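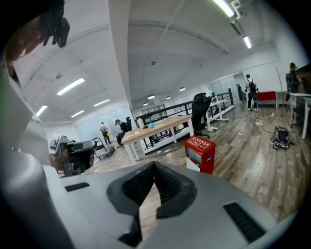
What does a shared workshop need before its members start building a hand-held gripper? A clear table, an agreed parts list and one person at each session who keeps the written record.

# Building grippers in a shared workshop
Speaker notes, Clorkau open workshop, April 2019

**Opening (slide 2)**

- Welcome members and guests. State that the talk lasts 12 minutes and that questions will be taken at the end.
- The workshop adopted the gripper build as its main project last November. The working name is Gil, and it should be used on all labels and booking forms.
- The build is open to every member who has completed the bench induction.

**The design (slide 3)**

- Gil is held in the hand and closes on an object between two fingers. The finger pads are made as separate parts so that a worn pad may be replaced without opening the body.
- The body drawings are kept under Skorano, the shared drawings folder. Members are asked to work from revision 13 only – earlier revisions place the screw holes too close to the edge.
- Pause here. Members who built from revision 10 should see the bench lead after the talk.

**Grip trials (slide 4)**
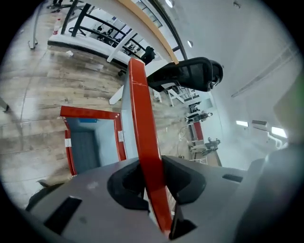 *Slide 4: gripper pad closed on a red-painted metal bar.*

- Explain that smooth painted surfaces are included in the trials alongside card, cloth and bare wood.
- Each trial is entered on the Pedis sheet: object, pad, angle of approach, result. Entries without a pad number cannot be used.
- The sheet held 2221 entries when these notes were prepared. Do not read out the full table.

**Use of the room (slide 5)**

- Cables are to be coiled at the end of a session and grippers returned to the marked shelf.
- Spare pads may be taken freely. Spare bodies must be requested – printing time is limited and is shared with other projects.

**Questions**

- If asked about a motorised version, reply that a proposal will be considered once the pad trials have closed.
- Refer questions about membership to the front desk.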